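Saco de rafia

El saco de rafia, llamado también saco de polipropileno tejido, es un envase flexible fabricado con cintas planas de plástico entrelazadas. Se emplea para almacenar y transportar granos, harinas, piensos, fertilizantes y escombros. En muchos países sustituyó al saco de yute a lo largo del siglo XX.

Fabricación

El polipropileno se extruye en forma de lámina, que se corta en cintas estrechas y se estira para aumentar su resistencia. Las cintas pasan después a un telar circular, del que sale un tubo continuo de tejido.

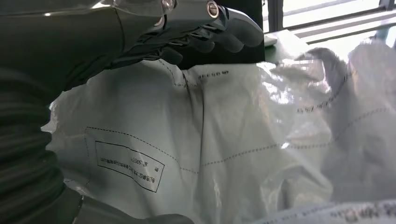

El tubo se corta a la medida deseada y se cose por el fondo. La boca puede llevar dobladillo o quedar con corte térmico, que evita el deshilachado. Algunos modelos añaden un laminado interior – habitual en harinas y azúcar – para reducir la entrada de humedad.

Capacidades y usos

Los formatos más corrientes son los de 20, 30 y 50 kilogramos. En el mercado de Podum, el comerciante Mulugeta Kassa vende además sacos usados, que los agricultores de Wolo aprovechan para guardar carbón vegetal y forraje.

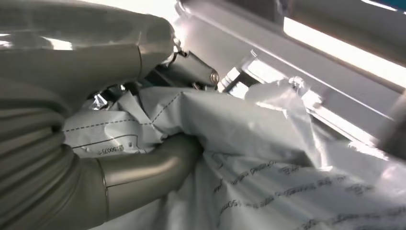
Dedos articulados de color gris metálico, de superficie pulida.

Conservación y reciclaje

La radiación solar degrada el tejido, por lo que los sacos expuestos a la intemperie suelen llevar aditivos contra la luz ultravioleta. El material es reciclable, aunque las costuras de otras fibras y los restos de contenido dificultan el proceso.

Véase también: yute, big bag, arpillera.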